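"수건은 이제 됩니다. 양말은 아직이고요"

가사 로봇은 언제 우리 집에 올까. 집안일을 기계에 가르치는 회사 에사르(Esar)의 작업실에서 나눈 긴 이야기

수요일 오후 두 시에 만나기로 했는데, 제가 길을 한 번 잘못 드는 바람에 조금 늦게 도착했습니다. 에사르의 작업실은 준빌(Junville) 시장 골목 안쪽, 예전에 제본소가 쓰던 건물 2층에 있습니다. 숨을 고르며 계단을 올라가니 팀장은 벌써 보리차를 따라 놓고 기다리고 있었습니다. 이름 대신 그냥 팀장이라고 써 달라는 것이 그분의 유일한 부탁이었으니, 이 글에서도 끝까지 그렇게 부르겠습니다.

제가 이 인터뷰를 청한 이유는 솔직히 좀 개인적입니다. 지난 2월에 허리를 다쳐 보름 가까이 빨래를 개지 못했고, 소파 위에 쌓여 가는 옷더미를 보면서 도대체 로봇들은 다 어디서 뭘 하고 있나 싶었거든요. 영상 속에서는 춤도 추고 공중제비도 도는데 왜 우리 집 양말 짝 하나를 못 맞춰 줄까요. 이 이야기를 했더니 팀장이 한참을 웃었습니다.

"그 질문을 제일 많이 받아요. 명절에 친척 집에 가면 꼭 나옵니다. 공중제비는 자기 몸만 잘 알면 되는 일이에요. 어렵긴 어렵죠, 저도 그걸 만든 분들을 존경합니다. 그런데 양말은 남의 몸이잖아요. 어제는 뒤집혀 있고 오늘은 뭉쳐 있고, 한 짝은 이불 속에 들어가 있고요. 바닥은 늘 바닥인데 양말은 매번 다른 물건이 돼요."

그래서 에사르가 하는 일은 사람이 집안일을 하는 모습을 모으는 것에서 시작합니다. 사람이 손에 쥐는 집게를 양손에 하나씩 들고 책을 옮기고, 휴지를 뽑고, 컵을 헹굽니다. 그렇게 쌓은 시범을 나중에 로봇 팔이 배웁니다. 로봇을 직접 조종해 가며 가르치는 방법도 써 봤지만 속도가 너무 느렸다고 합니다.

"처음 석 달은 조종기로 했어요. 하루 종일 해도 얼마 못 모으고, 하는 사람은 어깨가 다 나가고요. 손에 쥐는 집게로 바꾸니까 사람이 원래 움직이던 대로 움직이더라고요. 설거지를 오래 한 분들은 집게를 들고도 설거지하던 손이에요. 그게 저는 참 보기 좋았어요."

지금까지 모은 시범은 3,000개입니다. 많은 것 아니냐고 물었더니 팀장은 고개를 저으며 손가락으로 탁자를 톡톡 두드렸습니다. 그 가운데 560개는 수건 개기이고, 수건은 네모나서 그나마 말을 잘 듣는 편이라고요. 셔츠로 넘어가는 순간 이야기가 완전히 달라진답니다.

"수건은 이제 됩니다. 자신 있게 말씀드릴 수 있어요. 모서리를 놓쳐도 스스로 다시 찾아요. 티셔츠는 반듯하게 펴 놓아 주면 되고, 바구니에서 막 꺼낸 건 절반쯤에서 헤매고요. 양말은 아직입니다. 양말 얘기는 내년에 다시 오세요, 제가 밥을 살게요."

그러면 휴지 한 장 뽑는 것은 어떠냐고, 그건 두 살배기도 신나서 하는 일이 아니냐고 제가 물었습니다. 말을 하고 나서 좀 실례인가 싶었는데, 팀장은 오히려 의자를 당겨 앉았습니다.

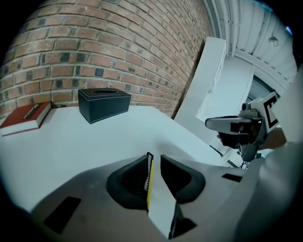

"두 살배기는 휴지를 한 통 다 뽑죠. 한 장만 뽑는 게 어려운 거예요. 세게 당기면 통이 딸려 오고, 살살 당기면 찢어져요. 사람은 안 쓰는 손으로 통을 슬쩍 누르거든요. 저희도 시범을 돌려 보다가 알았어요. 누르라고 가르친 적이 없는데 다들 누르고 있더라고요. 그런 걸 발견한 날은 다 같이 나가서 국수를 먹습니다."

책 이야기도 길게 나왔습니다. 책상에 납작하게 놓인 책은 손가락을 밑으로 넣을 틈이 없어서, 사람은 책을 책상 가장자리까지 밀고 나와 튀어나온 쪽을 집습니다. 우리는 평생 생각 한 번 안 하고 하는 동작입니다. 로봇은 처음에 위에서 표지만 한없이 긁고 있었다고 해요. 저는 그 모습이 자꾸 떠올라서 조금 안쓰러웠습니다.

집안일만 하는 것은 아닙니다. 에사르는 작년부터 생활용품 가게인 부두텐트(Budutent)의 진열 일도 시험하고 있습니다. 문 닫은 뒤에 빈 선반을 채우고, 앞줄을 맞추고, 엉뚱한 자리에 놓인 물건을 제자리로 돌려놓는 일이지요. 저는 당연히 가게 쪽이 쉬울 줄 알았습니다. 물건마다 자리가 있고 상자는 다 네모나니까요.

"반은 맞고 반은 틀려요. 상자 채우기는 정말 잘합니다. 어느 날 밤에는 물건 826개를 진열했는데 다음 날 점장님이 손댈 게 거의 없었어요. 그런데 비닐에 든 물건, 그러니까 리필 세제 같은 것은 세워 놓으면 스르르 주저앉아요. 사람은 등을 한 번 탁 쳐서 세우잖아요. 그 '탁'을 아직 못 가르쳤어요."

사람과 비교하면 속도가 어떤지도 물었습니다. 수건 한 장을 개는 데 로봇은 18초가 걸린다고 합니다. 저는 집에 돌아와서 제 것을 재 보았는데, 텔레비전을 보면서 개도 그보다는 훨씬 빨랐습니다. 팀장은 속도를 별로 걱정하지 않는다고 했습니다. 밤새 개면 되니까요. 정작 걱정하는 것은 따로 있었습니다.

"모르는 집에 갔을 때예요. 저희 작업실에서는 잘해요. 여기 조명, 여기 탁자 높이를 아니까요. 그런데 차이몽콘(Chaimongkol) 시범 주택에 처음 갖다 놓았을 때 서랍을 못 열었어요. 손잡이가 없고 아래에 홈을 파 놓은 서랍이었거든요. 옆에서 보시던 어르신이 답답하셨는지 대신 열어 주셨어요. 로봇이 일하는 걸 사람이 도와준 셈이죠."

차이몽콘은 에사르가 함께 일하는 공동주택 사업의 이름인데, 주로 나이 드신 분들이 삽니다. 한 달을 지내는 동안 주민들이 로봇에게 가장 많이 바란 것은 청소도 요리도 아니었답니다. 바닥에 떨어진 것을 주워 달라는 부탁이 제일 많았다고요. 안경, 약봉지, 리모컨 같은 것들요. 허리를 다쳐 본 사람으로서 저는 그 대목에서 고개를 몇 번이나 끄덕였는지 모릅니다.

"저는 그때 계획표를 다시 썼어요. 그동안은 저녁상을 차리는 로봇을 만들고 싶었거든요, 폼 나잖아요. 그런데 당장 필요한 건 리모컨 줍기더라고요. 줍기는 꽤 잘해요. 다만 약봉지는 집다가 구기기도 하고, 알약이 하나만 따로 떨어져 있으면 못 봅니다. 그런 건 맡기시면 안 된다고 꼭 말씀드려요."

깨뜨린 것은 없느냐는 질문에는 잠깐 뜸을 들이더니, 머그잔은 셀 수 없고 본인이 아끼던 찻주전자도 하나 있다고 털어놓았습니다. 유리잔은 아직 실제 집에서는 맡기지 않는다고 합니다. 뜨거운 냄비와 칼도 마찬가지고요. 할 수 있느냐와 맡겨도 되느냐는 다른 질문이라서, 백 번에 한 번 놓치는 수건은 괜찮아도 백 번에 한 번 놓치는 국냄비는 안 된다는 설명이었습니다.

일자리 이야기도 빼놓을 수 없어서, 조심스럽게 꺼냈습니다. 부두텐트에서 밤에 진열을 하던 분들은 어떻게 되느냐고요. 팀장은 그 질문에 시원한 답을 하지 않았고, 저는 그 점이 오히려 미더웠습니다.

"지금은 그분들이 로봇을 가르치고 계세요. 시범 잘하시는 분이 따로 있는데, 밤 진열을 오래 하신 분들이 단연 최고예요. 지금은 그렇습니다. 5년 뒤에도 그럴 거라고는 제가 약속을 못 하겠어요. 그건 가게하고 저희하고 그분들하고 계속 이야기해야 할 일이고, 저희가 기술 쪽 사람이라고 빠질 수 있는 자리는 아니라고 생각해요."

그래서 언제쯤이면 살 수 있느냐고, 결국 제일 속된 질문을 하고 말았습니다. 수건을 개고 바닥의 물건을 줍는 정도라면 몇 해 안에 빌려 쓸 수 있게 하고 싶다고 합니다. 파는 것보다는 빌려주는 쪽을 생각하고 있는데, 고장이 잦을 테고 고치러 가는 것까지가 일이기 때문이랍니다. 집안일을 통째로 맡기는 날에 대해서는 날짜를 말하지 않겠다고 했습니다. 예전에 한 번 말했다가 틀려서 어머니께 아직도 놀림을 받는다네요.

이야기가 길어져 창밖이 어둑해질 무렵에야 일어섰습니다. 나오기 전에 수건 개는 것을 한 번 보여 달라고 했더니 흔쾌히 로봇을 켜 주었습니다. 로봇은 수건 한 귀퉁이를 놓쳤다가, 잠시 멈췄다가, 다시 더듬어 찾아 반으로 접었습니다. 저는 저도 모르게 "아이고, 잘한다" 소리를 했고요. 팀장은 손님들이 다들 그 대목에서 그렇게 말한다면서, 남은 보리차를 마저 따라 주었습니다.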